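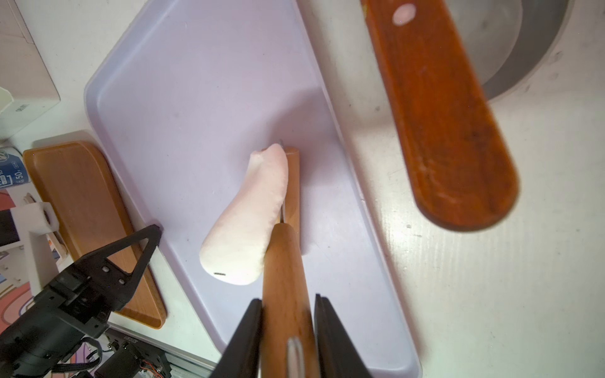 Wrist camera view during a tool-use task: a gripper holding a wooden-handled tool against a soft stuffed item on a tray, with a second arm at left.

Plulline Grasp Control
Control and perception software for two-arm tabletop systems

Overview

Plulline Grasp Control is a software package for laboratories and integrators working with small two-arm manipulators. It combines wrist camera perception, motion planning and grip force control in one installation, and it is intended for tasks in which one arm holds a tool while the other steadies the work or waits clear of it.

The package is developed and supported by Clornico. It runs on a standard Linux workstation and does not require a separate real-time controller.

Held-tool tracking

Once a tool is in the gripper, the wrist camera sees it at close range and often only in part. The tracking module keeps an estimate of the handle axis and the working edge, and updates that estimate whenever the tool meets resistance. If the handle turns between the fingers by more than a set angle, the module reports a slip event and the planner may pause, regrip or continue, according to the rule chosen by the operator.

Tools are registered from a short set of views. The standard library contains 124 household and workshop tools, and users may add their own. Thin metal edges are handled by a dedicated line model, as depth readings on such edges are often incomplete.

Soft object contact

Fabric, foam and stuffed items change shape when pressed. The contact module does not rely on a fixed model of the object. It compares the commanded position of the tool with the motor load on each joint and limits the pressing force to a value entered by the user. Default limits are supplied for soft, medium and firm materials.

Two-arm planning

Both arms share one planning space. The idle arm is treated as a moving obstacle at all times, including when it is parked near the work area. Trays, boards, bowls and other loose items can be marked as movable, fixed or ignored. Plans are checked again before each segment, and a blocked segment is replanned from the current position.

Task recording and playback

The Hao editor, included with every license, displays camera video, joint positions and slip events on one timeline. Sections of a recording can be trimmed, labeled and exported. Playback at reduced speed is available for both arms or for one arm alone.

Specifications

Control rate: 200 Hz
Arms supported: one or two, up to seven joints each
Cameras supported: up to four, color or color with depth
Tool library: 124 entries
Configurable parameters: 317
Interfaces: Python, C++, command line
License: per workstation, annual or permanent

Requirements and limits

The software is not a certified safety system – a hardware emergency stop must be installed and tested on site. Sharp tools should be used only with the tool guard profile enabled. Reflective tabletops may reduce tracking quality, and a matte surface is recommended where strong overhead lighting is present.

Training and support

Installation training is offered at the Brovgate office and on customer premises. Technical questions should be directed to Junhao Duan, Product Support, Clornico. Customers with a current license receive updates at no charge – the next scheduled release is planned for January.

Page last revised 11 September 2024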